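Category: Lists > Automated Disassembly > Methods

To: Members of the Drenddale working list on automated disassembly
Date: 4/2/25
Subject: Re: Grasp scoring on the desktop computer task

The Muklow group wrote:

> We have read the Plisham note on grasp scoring with interest. Two points
> are unclear to us. First, does the score include the approach to the
> part, or only the closing of the fingers? Second, were the trials at
> Dobson run with the same tower each time? Our own success rate on drive
> removal is well below yours and we should like to know why before we
> repeat the work.

The Plisham laboratory thanks the Muklow group for its questions and replies to both on the list, as other members have raised similar points.

The score covers the approach as well as the grasp. Each candidate path is given a value before the arm moves, and any path with a value below 70 is dropped. The arm then takes the highest of those that remain. In the earlier version of the method, only the final finger position was scored, and most of the failures we recorded were collisions on the way in.
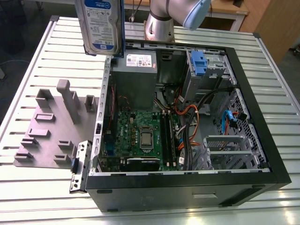 Cable clearance carries the greatest weight in the present scoring. A path that passes over loose wiring is marked down even where the part itself is easy to hold, and the penalty rises with the height of the wiring above the board. With the tower on its side and the panel off, the thick black cables looping down from the upper right of the interior are the main obstacle, and the orange bundle beside the memory slots is treated in the same way. The blue release clip on the optical bay is used as a fixed point when the model of the case is lined up with the camera view. We would advise Muklow to check this step first, as a small error there affects every later value.

On the second question, the trials at Dobson used 14 towers in turn. The full set came to 1,003 attempts, of which six were left out of the results owing to a fault in the arm controller. The log gives the tower used for each attempt.

The scoring weights were last changed in December. Members who hold an older copy should request the current file from the list office at Drenddale before comparing results.

Plisham Laboratory, Disassembly Methods Section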